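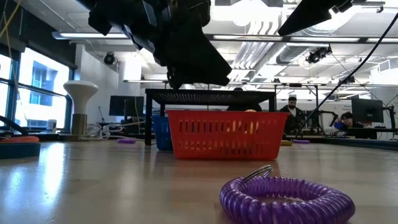
4.2 Fixed Places and the Problem of Lost Keys

The claim that a household loses fewer small objects when each has a fixed place is repeated so often that it has nearly stopped being treated as a claim. It appears in the Traneo home guide, in the leaflets that housing offices in Kanurham hand to new tenants, and in most of the popular books on clutter we consulted. The evidence offered for it is thin. Where a source is given at all, it usually leads back to the Lirnden survey, and the Lirnden survey was never designed to answer the question.

Lirnden mailed a form to 400 households and asked whether they kept their keys in "a regular place" and how often in the past month they had searched for them. Respondents who reported a regular place also reported fewer searches. The authors took this as support for hooks, bowls and baskets by the door. We are less sure. A person who rarely loses keys has good grounds for saying that the keys live somewhere, and a person who was hunting for them yesterday may hesitate to say so, whatever is screwed to the wall. The two questions stood one above the other on the same page, and the first may well have colored the reply to the second.

There is also the matter of what counts as a search. Ten seconds of patting coat pockets and a whole evening of lifting cushions were recorded the same way. In our own interviews, people disagreed sharply on this point, sometimes within one family. A search that ended in the right bag on the first try was often left out of the telling altogether.

The later Nordin trial looks stronger on paper. Households were assigned to receive a small open container, or nothing, and both groups kept a diary. The published abstract reports that 70 percent of the container group "benefited." What it meant to benefit is given only in an appendix, where a household qualifies if any one of 3 measures improved, one of them being the respondent's own sense of calm. The group that received nothing is not reported on the same scale, so the reader cannot tell whether the containers did anything at all. Keeping a diary of lost objects could, by itself, make people more careful with them.

A second difficulty is that these studies treat the container as the thing being tested and ignore the object. Keys differ a good deal in how easily they are seen and how they are carried. A bare key on a dark shelf is easy to miss. A bulky, brightly colored holder such as the one in Figure 3 is harder to overlook and can be worn on the wrist, so that it may never reach the container. If the people who buy such holders are also the people who own baskets – and we suspect the overlap is large – then the credit given to storage belongs partly to the holder. Neither Lirnden nor Nordin recorded what the keys were attached to.

Nor do we find much on how containers age. Several of the people we spoke with in June described a basket that had been meant for keys and had filled with mail, batteries and gloves before the season was out. The keys were, strictly speaking, in their fixed place. They were also under everything else.

Figure 3. Purple coiled wrist keychain with a metal split ring. Red and blue plastic baskets stand farther back on the table. 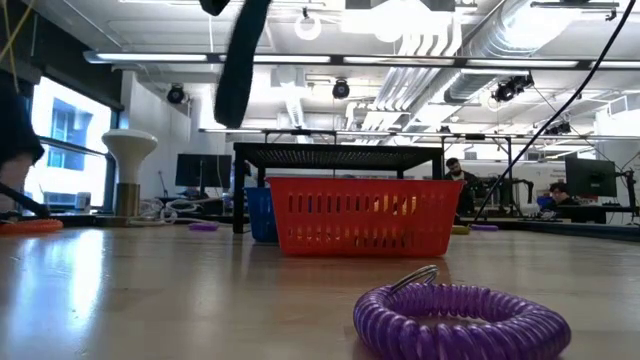 4.3 What a Better Test Would Need

A fair comparison would record searches as they happen, with a start and an end, and would note the key holder alongside the container. It would run long enough for the container to fill up. We would also want a group given a diary and no advice whatsoever. A sample of 400 would probably be adequate if dropouts were low, though diary studies seldom manage that. Until such a test exists, we treat the fixed-place rule as a reasonable habit with an unknown effect, and we leave it out of the model in Section 5.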